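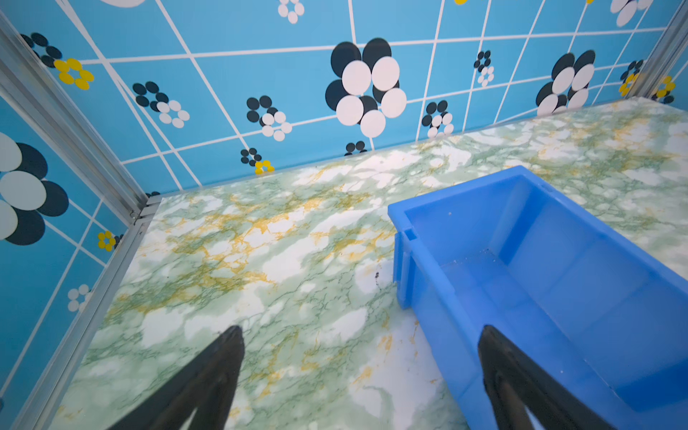 Gadside council says its new home storage grant will help families in small flats "get their space back". Residents who have read the small print are less sure.

The scheme, approved in August, offers households up to £36 towards shelving, boxes and other storage, to be spent through a single supplier, Istoment. Applications open at 8 in the morning, online only, and close when the money runs out. The council has not said how much money there is.

A spokesman said clutter was a leading complaint in last year's tenants' survey and that the grant was "a practical answer to a practical problem". The survey itself has not been published. A request to see it was met with a two-page summary, in which clutter appears on the second page, below damp, broken lifts and noise.

Malathi Kulkarni, who rents a one-bedroom flat in the Okach blocks with her husband and two sons, said she would apply but did not expect much to change.

"I've got boxes. I've got boxes on top of boxes," she said. "What I haven't got is a second bedroom. We asked for a transfer four years ago and I still get the same letter back."

The council would not discuss individual cases. It said waiting times for larger homes were "under review", a phrase it has used in each of its last two housing reports.

There are questions about the supplier too. Istoment's cheapest set of shelves costs more than the full grant, and delivery to the upper floors is extra. The firm said it was "working with partners on a range for smaller budgets" but could not say when that would be on sale. The council confirmed that no other company had been asked to bid, and said the sums involved were too small to require it.

Neighbouring Temba ran a similar scheme and dropped it after eight months. Its housing office said take-up had been low and most of the budget had gone on running the website.

Gadside says it has learned from Temba's experience. Asked what it had learned, the spokesman said the application form was shorter — it now has 36 questions.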